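Home | Course Outline | Readings | Handouts | Contact

Handout 6: How a local party chooses its candidate

Instructor: Boonsong Jaidee

In this unit we look at the district convention. Before the primary, party members of the district meet and vote to endorse a person. Endorsement does not put a name on the ballot by itself. A candidate without it can still collect signatures and run.
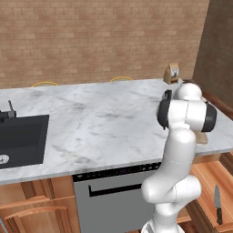 Marble countertop with a black sink, brick wall behind.

We use the practice district of Dusik. It has 898 registered party members, and 84 of them came to the convention in September. Please think about what this number means for a candidate who is well known to the public but not to the members.

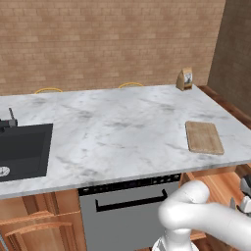
Cutting board and paper bag on the counter.

Voting is done in rounds. If no person has more than half of the votes, the lowest one is dropped and the members vote again. In Dusik this took 2 rounds, and Shirazi won against Tastik. 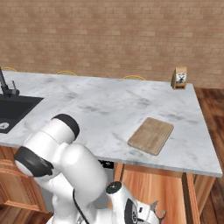 The primary is a different kind of election, with more voters and less talking between them. A candidate who loses the convention must decide quickly if the campaign goes on. For the written task, describe the path from convention to primary in a simple drawing. It can bend in the middle like the folded white arm at the marble counter, with the endorsement vote placed at the elbow. Write one short sentence at each end of your drawing.

Recent handouts
Handout 5: Who may sign a petition
Handout 4: Drawing the district lines
Handout 3: The Stusuvport council race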